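Last edited in March by Hideaki Kaneko.

# Grimthorpe bin and bench notes

This folder holds the drawings, cut list and a few photos for the sheet-metal bin on the wooden table. If you only need the flat pattern, open `grimthorpe_flat.dxf` and skip the rest.

## What's in the folder

- `grimthorpe_flat.dxf` — flat pattern, one sheet
- `cutlist.csv` — 40 rows, one per part
- `bench/` — drawings for the table
- `photos/` — 211 JPEGs, unsorted

All lengths are in millimeters. The table drawings were redone after the move to Hernham, so ignore anything in `bench/` with "old" in the name.

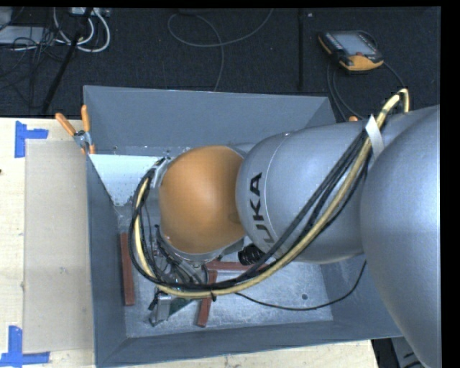

*Gray bin on the light wooden tabletop, KUKA arm reaching in from the right.*

## Notes on use

Set the bin down before you load it. Wipe the floor with a dry cloth at the end of the day — no solvent, it takes the part numbers off. Deburr any edge you recut. Spare fasteners are in drawer 165, under the Takeda label.

## Known problems

`cutlist.csv` still lists part 1012 twice. Use the second row. The Erkarach version of the bin has a different flange and its drawings are not included.

Corrections go to Hideaki. Drawings get reissued on Wednesday.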